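동아리 소개

루도트홀름(Ludotholm)은 생활 로봇을 만드는 학생 동아리입니다. 현재 부원은 12명이고, 기계, 제어, 데이터 세 파트로 나뉘어 활동합니다. 전공 제한은 없습니다. 의류학과와 산업디자인과 학생도 함께하고 있습니다.

처음에는 라인트레이서를 만들어 교내 대회에 나가는 모임이었습니다. 그러다 집안일을 주제로 한 학생 경진대회 '볼라노(Bollano)'에 참가하면서 방향이 바뀌었습니다. 첫 출전에서는 예선에서 탈락했습니다. 수건은 잘 집었는데 셔츠가 나오자 소매가 그리퍼에 감겨 시간을 다 썼습니다. 그 뒤로 천을 다루는 작업을 동아리의 주 과제로 삼고 있습니다.

무엇을 하나요

지금 진행 중인 과제의 이름은 바로스(Barros)입니다. 로봇 팔로 옷을 집어 드럼 세탁기에 넣고 꺼내는 동작을 학습시킵니다. 단단한 물체는 모양이 정해져 있어서 잡을 위치를 미리 계산할 수 있지만, 옷은 집을 때마다 모양이 달라집니다. 그래서 사람이 직접 팔을 조종해 시범을 보이고, 그 기록을 모아 모델을 훈련합니다. 지금까지 모은 시범은 2271회입니다. 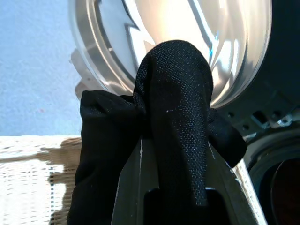 시범 기록은 데이터 파트가 매주 검토합니다. 옷을 떨어뜨린 기록도 지우지 않고 따로 분류해 둡니다. 어두운 색 옷은 주름의 경계가 카메라에 잘 잡히지 않아 밝은 옷보다 시범을 더 많이 모으고 있습니다. 유리문에 비치는 빛도 인식 오류의 원인이라 조명과 시간대를 바꿔 가며 기록합니다.

기계 파트는 그리퍼 손가락을 설계합니다. 지금 쓰는 손가락은 네 번째 버전입니다. 앞선 버전은 얇은 천을 자주 놓쳐서 끝부분의 각도와 패드를 다시 만들었습니다. 도면과 조립 순서는 동아리 문서함에 있고, 부원이면 누구나 고칠 수 있습니다.

활동 안내

정기 모임은 주 1회, 오후 6시 30분에 공학관 102호에서 합니다. 신입 부원은 첫 학기에 4주 동안 기초 교육을 받습니다. 파이썬 기초, 로봇 팔 조작, 안전 수칙, 기록 작성법을 배우고 마지막 주에 직접 시범을 수집합니다. 교육을 마치기 전에는 혼자서 팔을 작동할 수 없습니다.

학기 말에는 공개 발표회를 엽니다. 지난 발표회에서는 수건, 양말, 티셔츠를 차례로 세탁기에 넣는 과정을 시연했습니다. 양말 한 짝이 문틀에 걸려 두 번 다시 시도했습니다.

부품 일부는 지역 업체 우스턴(Ustton)에서 지원받습니다. 나머지는 동아리 회비와 학교 지원금으로 구입하며, 사용 내역은 학기마다 부원에게 공개합니다.

지원 방법

신입 부원은 3월과 9월에 모집합니다. 지원서는 한 장이고 코딩 경험은 묻지 않습니다. 모임에 참관하고 싶은 분은 동아리 메일로 미리 알려 주세요. 안 입는 옷 기증도 받습니다. 단추와 지퍼가 달린 옷이 특히 부족합니다.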